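Asari Segment
Episode splitting and step labeling for gripper recordings

Asari Segment takes long recordings from hand-held grippers and cuts them into labeled steps ready for policy training. It runs on a workstation next to your storage and writes its results as sidecar files. The source recordings are never changed.

What it does

Segment reads the wrist video, the finger opening and the pose track together. A step boundary is proposed when at least two of the three agree. Each step gets a verb, an object and a target, and each of these has its own confidence score. Anything under your threshold goes to the review queue.

Time alignment is done first. If the streams drift apart by more than 13 milliseconds, the recording is held back and listed in the sync report with the point where the drift starts.

Version 3 adds

Soft surface mode. Bedding, towels and clothing shift when something is put down on them, and version 2 often marked that as a second object being moved. The new mode keeps fabric in a separate layer.

Container tracking. Trays, lids and boxes keep their identity when they are turned or partly covered, and the items inside are listed under them.

Hand masking. Bare hands and arms are found in every view and left out of the object list. Masks can be exported on their own.

Wide lens support. Fisheye footage is read directly, with no need to flatten it first.

Small packets on a duvet, with a green tray:

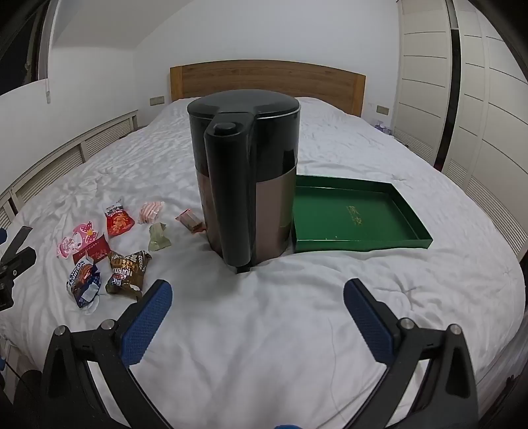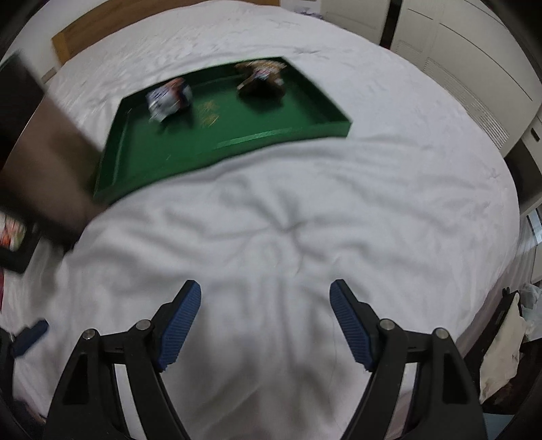 Review queue

Reviewers see the proposed step on a timeline and can move a boundary, change a label or reject the step. All of it can be done from the keyboard. Ehsan Talpur's annotation group at Mirani tested the queue on 1,727 episodes, and 173 of them needed a boundary moved by hand. Most of those were regrasps, where the fingers open for a moment and close again on the same item. A regrasp setting is now in the project file and is off by default.

Requirements

Linux, 32 GB of memory, one GPU with at least 12 GB. CPU-only processing works but is slow, and hand masking is not available with it.

Export

Steps export as JSON or Parquet. The Bitska connector is included with the team license and sold separately for single seats.

Licensing and support

Single seat and team licenses are billed yearly. For a trial key or questions about label sets, write to Chun-yin Hsiao through the contact form. Live setup help is on Wednesday mornings.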